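Student Project Report: Site Visit on Garment Handling with Hand-Held Grippers
Submitted to the Robotics and Automation Program, Firncombe Technical College

1. Purpose of the visit

As part of the second-year project requirement, the class attended the open day held by the Hirside laboratory on 11th July. The visit was arranged to support the project topic, which is the handling of soft household items by machines. Five students from the project group took part. This report records what was demonstrated, summarizes the discussion with the laboratory staff, and states how the visit has changed the project plan.

2. Background

Cloth is a difficult material for automated handling. A rigid part keeps its shape when it is gripped, and its position can be calculated in advance. A shirt folds, slides and hides parts of itself, and two shirts of the same size seldom lie the same way. Before the visit, the group had read course material on folding and had built a simple two-finger gripper in the college workshop. The group had no experience of recording human demonstrations, and this was the main reason for choosing Hirside over the other sites on the program list.

3. The demonstration

The staff presented a method in which a person carries the gripper by hand and performs the task directly. The tool has two fingers with blue gripping surfaces, moved by black linkage arms, and its own camera records the work from just behind the fingers. The task shown to visitors was the handling of a garment laid out on a bed with a teal fitted sheet.

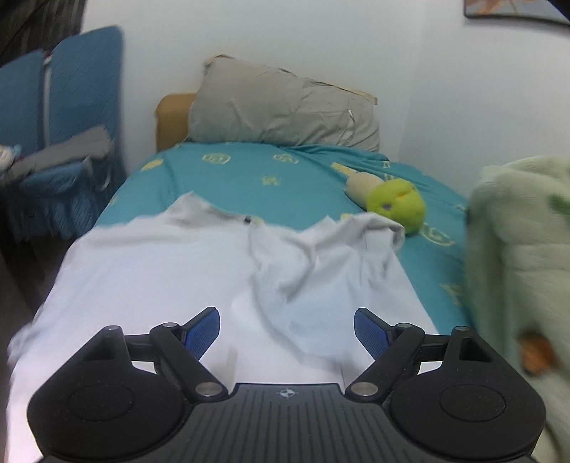 The laboratory's stated target for this task is 400 recorded demonstrations, and the staff explained that a demonstration is kept only if the garment ends in an acceptable folded state. Recordings in which the operator hesitates for a long time are set aside for separate review. The group had assumed that such recordings would simply be deleted. According to the staff, they are useful for finding the steps where a person also has difficulty, and these are often the steps where a trained system fails.

Questions from visitors dealt mainly with the choice of setting. The staff answered that a bare table gives clean results which do not carry over well to a home. A bed has a soft surface, the sheet wrinkles along with the garment, and items such as pillows, blankets and toys are part of the surroundings. The group found this answer convincing, although it also makes the results harder to compare from one session to the next.

4. Observations by the group

The following points were noted and agreed on after the visit.

The position of the fingers at the start matters more than the speed of the motion. The staff advised new operators to open the fingers fully and approach the cloth at a low angle.

Light-colored garments with few printed features are hard to track – the folds have to be read from soft shadows alone.

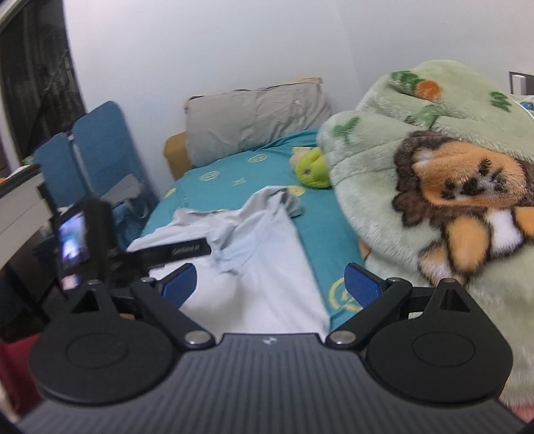
Page last changed: 11th July

Patterned bedding can help or harm. Printed emblems give fixed points for locating the camera, but they may be covered or moved when the sheet is pulled.

Operator fatigue was raised by one of the students. The staff confirmed that sessions are limited to 44 demonstrations per person, with a break before the next operator begins.

5. Effect on the project

The original plan called for a fixed camera above a worktable. The group now proposes to mount the camera on the gripper, using the Akholm bracket already held in the workshop. The Golestani award, which covers materials for student projects, is sufficient for this change. Recording is planned to start in October with one type of garment only. Bedding will be added at a later stage if the first recordings are usable.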